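Textiles and Clothing Care, Unit 2
Handout for 17th October
Tutor: Syafiqah Lubis

Cotton jersey is a knitted cloth. A single yarn is looped row upon row, so the cloth stretches more across its width than along its length. Most T-shirts are made from it. Bring your own dark T-shirt to the practical.
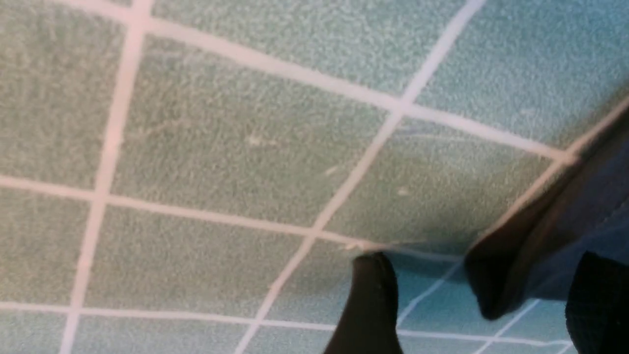
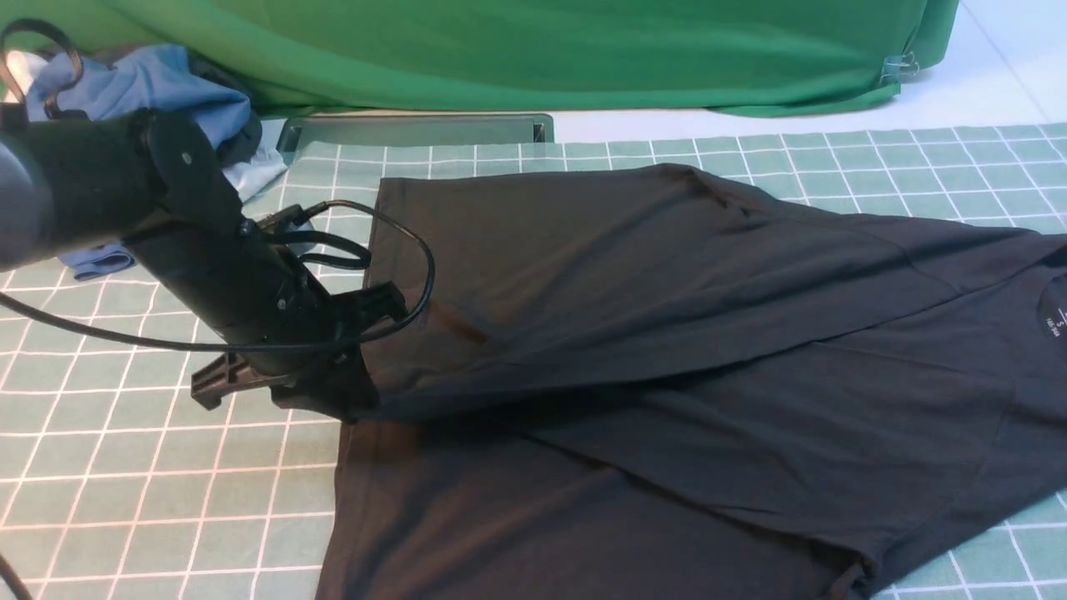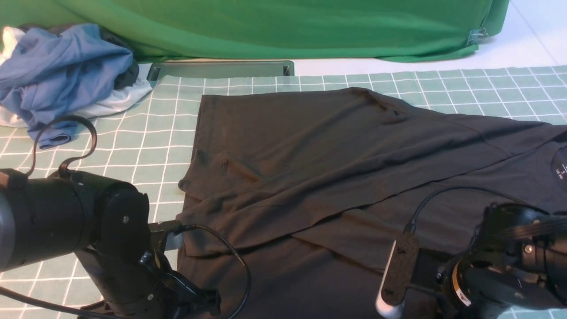
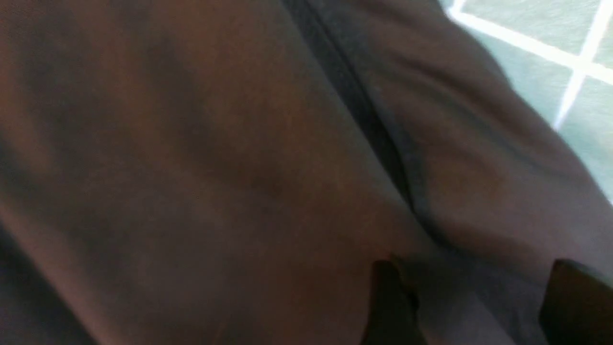

## Why dark cloth fades

Dye is lost in three main ways:

- **Washing.** Loose dye comes away in the water, mostly in the first few washes.
- **Rubbing.** Fibre ends break and stand up from the surface. They scatter light and the cloth looks greyer, even where the dye is still there. Seams and hems show this first.
- **Sunlight.** Dye breaks down slowly on the line. Dry inside out and in shade.

## Shrinkage

Knitted loops are pulled long when the cloth is made. Heat, water and tumbling let them go back to a shorter, wider shape. This is called relaxation shrinkage.

To work it out, take the length lost, divide by the length before washing and multiply by 100. Measure flat, without pulling.

Write down the length before and after each wash. Chiến Dương's group will use the Puro powder and Raymonde Poirier's group the Tutar liquid. Both groups wash 10 times at the same setting.

## Storing knits

Fold jersey and keep it on a shelf. Heavy knits drop at the shoulders on a hanger. Cloth should be fully dry before it goes away, or mildew may start in the folds.

## Before next time

1. Read Trevaskis, page 139 onwards.
2. Copy out the care label from one garment and explain each symbol.
3. Finish your wash table. Results are due in November.

Questions about the wash table go to Hiếu Thân in room 16.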